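Home | Posts | Workshop | Kitchen | About | Search

The snack drawer, second revision

October 6, 2024

Back in August I wrote up the spice shelf and said the snack drawer would be next. It took longer than planned, mostly on account of the drawer itself, which is deep, badly lit and has been used as a catch-all for anything in a packet. I have now moved the whole lot out of the drawer and onto an open surface, in plastic baskets, and this post records the method and the measurements.

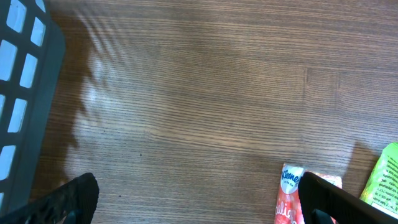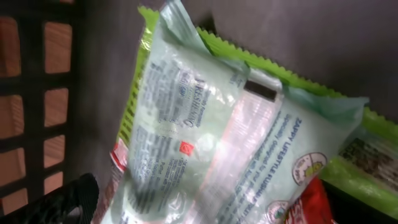 The old arrangement had one fault that caused all the others. Packets were laid flat and stacked, so the only one that could be identified without lifting something was the one on top. Everything under it aged. When I emptied the drawer I found two packets past their date and one that had been opened, folded over once and forgotten. The contents had the texture of packing foam.

I considered three systems.

1. Keep the drawer and add dividers. Cheap, but the drawer is deeper than any packet is tall, so either the packets slide down behind each other or you need a false floor.

2. Decant everything into jars. I did this with the spices and it works there. For snacks it doesn't. Fried and puffed items are mostly air, and a jar large enough to hold one packet costs more shelf space than the packet did. You also lose the date and the ingredient list unless you cut them out and tape them on, and I know from the flour jars that I stop doing that after the second refill.

3. Open baskets, packets standing on edge, sorted by type. This is what I went with.

A basket for this job needs perforated sides. Solid bins look neater but you can't see the fill level from the side, and crumbs collect in the corners where a cloth won't reach. With a perforated basket you take everything out, turn it over above the sink and tap it. The openings should be small enough that the corner of a packet doesn't poke through and snag. I had one basket with wide slots, sold as the Ahonen Medium, and every third packet caught on it when lifted. It now holds dish brushes. The replacements are the Sestgate storage basket, the shallow version. A thick, smooth rim matters more than I would have guessed, as the rim is what the packets lean on.

Basket height is the main variable. Too tall and the small packets vanish below the rim. Too short and the large ones tip outward. My test was to stand a half-empty packet in the basket, let go, and see whether it was still upright a minute later. A half-empty packet is the worst case because the bottom sags and the top flops. If that stands, a full one will.

Sealing

I spent more time on this than on the rest put together. Most snack packets have a crimped seam at each end and another running up the back. If you pull the front and back panels apart at the top, the top seam usually opens cleanly. If you tear from the serrated edge, the tear runs down the side at an angle and you end up with a packet that can't be folded shut. I now cut every packet with scissors, just below the crimp. The cut edge is square and can be rolled.

The procedure after opening:

Press the air out from the bottom upward, gently, with the flat of the hand.
Fold the top down by the width of two fingers.
Repeat until the fold reaches the contents.
Clip across the middle of the roll. With a wide packet, use two clips near the ends.

I tried three kinds of clip. Wooden clothespins have a narrow jaw and leave the outer corners open. Binder clips hold very well but scratch the surface and the handles catch on the neighboring packets. The long hinged type, mine are from Jimis, closes the full width of a small packet and about two thirds of a large one. They are the best of the three, with the reservation that the hinge is thin and I have already broken one by closing it over too many folds. Four folds is the practical limit.

Rubber bands also work, if you twist the neck. They crush whatever is near the top.

Sorting

My first attempt was by brand, which was a mistake. It looked tidy and was useless, because no one goes looking for a brand. They go looking for something salty. The current categories are salty, sweet and everything else. Within a basket, opened packets go at the front and unopened ones behind, and new purchases always go in at the back.

Dates are the weak point. On many packets the batch and date details sit in a box that lands in a different place on each design, and the print smudges. I write the month on a strip of masking tape and put it along the top edge, where it shows when the packet is upright. When the packet is opened, the tape moves to the clip. Permanent marker straight on glossy plastic rubs off on your fingers within a few days, whatever the pen claims.

Cost and volume

The drawer held 11 packets by the end, and closing it took a knee. The baskets take the same number with space left over, and the drawer is now free for the baking sheets, which had been living on top of the fridge. I did not buy anything beyond the baskets and one box of clips. Masking tape was already in the house.

Danylo Marchuk wrote to me after the spice post to ask whether open storage is worse for the food, on account of the light. For unopened packets with a metallized lining I can't see how it would matter much. For clear or translucent ones it might, over months. Nothing here lasts months. I keep the baskets out of direct sun in any case, and anything in thin plastic goes behind something that isn't see-through. He also suggested the Jangate vacuum sealer. I borrowed one for a weekend. It seals well, but it takes the air out of things that are shaped by air, and the result was a very flat bag of crumbs. Fine for nuts.

Maintenance so far is one pass before the grocery run. Take the baskets down, pull anything with this month on the tape, wipe the surface, tap out the crumbs, put the baskets back. It takes less time than clearing the drawer did, chiefly because you can see what you have before you write the list. I had been buying duplicates at a steady rate.

Two problems remain. The baskets slide when you pull a packet out one-handed, and I don't want to stick anything to wood. Small silicone feet are the obvious fix but they don't grip a perforated base. I may cut a piece of shelf liner to size instead. The other is multipacks. The outer bag is too large to stand up in the shallow basket, and once it has been removed the small packets inside slump in a heap. At present they lie on their sides in the "everything else" basket, which is the old drawer again at a smaller scale. If anyone has a divider that clips to a perforated wall without tools, let me know which one.

Next up is the cupboard under the sink.

Related posts
Spice shelf: jars, labels and what I would change
Three ways to store baking sheets
Flour jars, one year on
Masking tape or label maker
What fits on top of a fridge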